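Ticket 123: Hand gripper does not close evenly, left finger comes late
Project: Kasholm hand tool
Opened by: Skarphéðinn Grímsdóttir
Category: Mechanical / linkage
Priority: Normal
Status: Open, waiting for parts

Summary

The hand-held gripper closes, but the left finger arrives later than the right one. When I squeeze the trigger slowly, the right finger passes the middle line and the left finger then pushes it back. With a fast squeeze you do not notice it. With thin things, such as a washer or a piece of card, the object is turned before it is held.

The gripper is built from the Horgan drawings, second revision, with these changes made by me:
- the arms are printed with a thicker wall than in the drawing
- brass bushings are pressed into the arms at the pivots, where the drawing has plain holes
- the return spring comes from an old Mustow clamp, because I had it in the drawer

The encoder board is a Drimis. It is mounted on the trigger shaft, so it knows the position of the trigger and knows nothing about the fingers.

What I expected

Both fingers should meet in the middle at any speed, and the reading should be the same each time the gripper is fully closed.

What happens

The reading at full close is 3,750 when everything goes well. After a slow squeeze it stops 23 counts before this, and I must press harder to get the rest. The software then believes that something is between the fingers, and it writes "object held" in the log when there is no object.

Steps to repeat

Open the gripper completely and let go of the trigger.
Wait until the reading stands still.
Squeeze slowly, counting to five, until the fingers touch.
Stop at the first contact. Do not press more.
Read the value.

It does not happen every time. When the tool is held with the fingers pointing down it is much worse, and I think this is important, but I cannot yet say why.

Log

Thursday, 18:10
Started with the electronics, as this is the easy part to exchange. Changed the cable between the Drimis board and the computer. No difference. Changed the USB port. No difference. Turned the shaft by hand with the linkage taken off: the reading is smooth and comes back to the same value. I consider the board healthy.

18:45
Took out the spring. Without it the fingers of course do not open by themselves, but I could push them together with two hands and feel each side. The right side moves freely. The left side has a tight place shortly before closing. It is not a hard stop, more like a door that rubs on the carpet.

19:20
Took off the arms on the left side and cleaned the pivots. There was a small amount of plastic dust on the outer pin. Reamed nothing. Put one drop of light oil on each bushing, assembled again, spring back in. The tight place is weaker but it is still there.

Note for others who use the reamer set from the wall: the smallest one has a damaged tip. I put tape on it.

19:50
Loosened the screws in the finger bases, closed the gripper fully, and tightened them again in the closed position. I hoped the fingers would find their own place. At full close they do meet properly now. This is how it looks from the side of the hand:
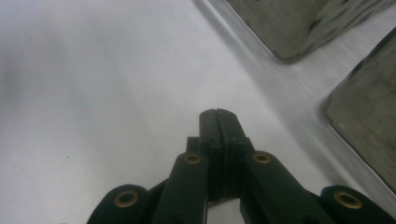
Workshop Automation Group, Thursday bench

The closed position is therefore acceptable for me, and the seam between the two fingertips is straight enough to work with. The fault is in the movement before this point. Please look at the bushings more than at the fingers: my suspicion is one of the brass rings on the left arms. If it was pressed in with a small angle, the arm would rub at one part of its travel and be free in the rest, and this agrees with what I feel in my hand.

The scuffs on the edges of the fingertips I will leave for the moment. They do not catch on anything when I pull a strip of paper through.

20:30
Made a simple check. Put a long pin through each bushing with the arm lying flat on the table and held a small square next to it. Inner left: upright. Inner right: upright. Outer right: upright. Outer left: the pin leans to one side. It is a small lean, but I can see light between the pin and the square, and when I turn the arm over, the lean changes side as it should.

So the outer left arm is the cause, or at least one of the causes. I pressed these bushings with the bench vice and a piece of scrap wood, and I remember that this arm was the first one I did.

20:50
Tried to press the bushing out. It came, but the hole in the plastic is now oval and a new bushing would not sit tight. I pressed the old one back only to keep the tool in one piece until the new arm is ready. Please do not use the gripper for recordings in this condition.

Reply from the parts shelf list

You can print the arm again from the same file, nothing in it needs to change. Do not use the vice for the bushing. There is a drill press in the back with a flat pin in the chuck; lower it by hand with the motor unplugged and the bushing goes in straight. Warm the bushing a little first. If the hole is too tight, make it larger in the drawing by a very small step and print only a short test ring, it saves an evening.

About the false "object held" message: I would not change the limit in the software before the arm is replaced. If you hide the difference now you will not see whether the repair worked.

Answer from Skarphéðinn

Thank you, this is clear. I did not know about the flat pin. The limit stays as it is. I will print 2 arms, one to use and one to keep, and a test ring before them.

Still to do

Print test ring, then both arms (the grey filament is finished, I will take the dark one)
Press the bushings with the drill press
Check all pins against the square before assembly
Repeat the slow squeeze, pointing forward and pointing down
Find out if the Mustow spring is too strong on one side; it has a bent hook, and I have not excluded it
Write the bushing change into the Horgan notes, so that the next builder does not use the vice

I keep this ticket open until the slow squeeze gives the full reading in both positions. If somebody else has built this linkage with bushings, please write here which fit you used for the outer arms.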